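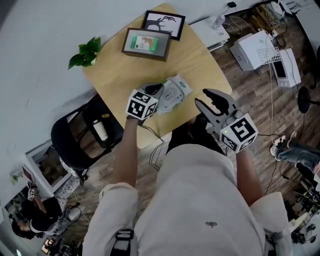

Waraporn Chareonsuk wrote to us in March that the left gripper "closed again after I had let go," and asked that no one else be put on a shift until the cause was known. Her report led to the suspension of hand-held gripper sessions at Kershaw and to the review for which we now seek participants.

Call for Participants: Gripper Fault Review, Woltholm Project

The Woltholm Project invites current and former operators of hand-held grippers to take part in a review of unintended jaw closure. Some 175 session logs have been set aside for study. In seven of them the jaws closed without a command from the operator. One operator suffered a bruised finger. The fault has not yet been traced, and both the trigger unit and the Porport control software remain under examination.

Participants will attend one interview and one supervised bench session, handling bagged and boxed household goods with the jaw force limited. A stop switch will be within reach of a second person at all times.

Applicants must be 18 or older and have completed at least 72 hours of gripper work. Experience with Zido units is welcome but not required. Persons with a current hand or wrist injury may apply for the interview only – please state this in your application.

Travel costs will be repaid and a fee of $82 is offered for each session attended. Statements will be kept separate from personnel records.

Applications should be addressed to Yaowalak Sombatkul, Review Office, Kershaw, and received before the end of May 2026.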